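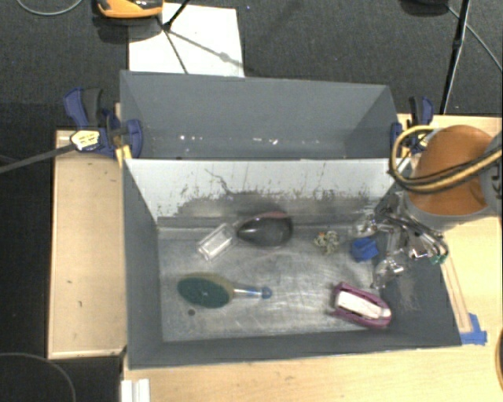 How long should you let a junk bin sit before you sort it? I give mine one season, and if I can't remember what's in the bottom by June, it's time.

I came to this rule the hard way. When I moved into my place on Arthur Street I had 18 boxes, and one of them just said "misc" in my own handwriting. I put it in the hall closet. Then I put other misc on top of it. By the time I wanted the closet back I had what I can only call a geology project (a stapler, then a layer of birthday candles, then more staplers).

So last summer I bought a couple of open bins from Nilley, the little housewares store by the train station, and made myself a deal. Anything without a home goes in the bin. No lids! Lids are how you end up with a misc box.

I'm very fond of gray bins for this, by the way. I had a floral one for a while and everything in it looked like part of the pattern. Against plain gray, a bright blue thing or a magenta thing jumps right out at you, and so does a green-faced brush with a big oval head. It's the clear plastic containers you have to watch for. They pick up a bit of shine along the edges and otherwise do their best to disappear.

A divider helps too, and I don't care one bit if it's scuffed. I've seen people toss a perfectly good bin over a scratched wall and a ragged band of wear, and I want to take it home with me. Scuffs are fine. You're going to be dropping stuff in there anyway.

When sorting day comes I set the bin on the table, make coffee and pull out the long things first, your brushes and anything else with a handle, and then the small lumpy bits have room to show themselves. I keep 5 jars lined up on the counter and a paper bag on the chair for the stuff that's leaving. My last big round came to 77 things, which I wrote on the bag with a marker because I was proud of it.

My sister-in-law uses an app called Flestix for all this. She has 300 items logged, with tags. I tried it for a weekend and spent the whole time deciding whether a hair clip was "bathroom" or "personal." Back to the bin I went.

I did get one fancy thing, a Zulel label maker, on sale. So far I've labeled the label maker and the coffee can. The jars are next, whenever I find the spare tape, and I'm pretty sure it's in the bin.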